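Progress Report to the Treten Fund
Ethnobotanical Sources on Ritual Plant Use, Second Period
Prepared by Benedicta Bawa, Trodville

1. Status

The project documents written and oral sources on the ceremonial use of psychoactive plants before 1900. Work in this period covered the Trandov manuscripts and the first set of recorded interviews. Both are on schedule. Translation is behind.

2. Manuscript work

The Trandov collection holds 35 notebooks with entries on plant preparations. All have been scanned and given shelf numbers. Nine contain dosage or preparation notes detailed enough to code. The remainder name a plant or a rite without saying how the material was prepared, and are indexed by plant name only.

Species identification is the main difficulty. The notebooks use local names, and the same name is applied to a morning glory in one district and to a nightshade in the next. Where the text gives no leaf, flower or seed description, the entry is coded "unresolved" – we do not assign a species by region alone.

3. Interviews

Braulio Tlapale completed the July interviews and has transcribed nearly 50 hours of audio. Speakers who asked that preparation steps be left out have had those passages removed from the working files. The consent form was revised to make this option a separate item.

4. Database

Records are held in Kyei, our cataloging system. The source, plant, rite and reliability fields are final. The field for reported effects is still under review, as the two coders disagree on how to enter terms such as "visions" and "travel" when the source gives no further detail.

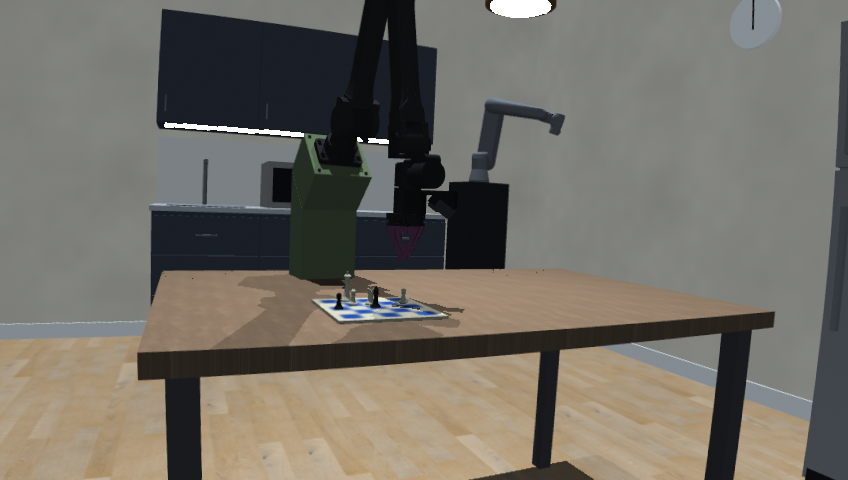

Figure 1. Simulated kitchen with table and chessboard.

5. Delays and budget

Translation is six weeks late after a change of translator. No added funds are requested. The unspent travel line will be moved to translation, subject to your approval.

6. Next period

– Finish coding of the dosage notes
– Settle the reported effects field and recode earlier entries
– Return transcripts to speakers for checking
– Draft the chapter on seed preparations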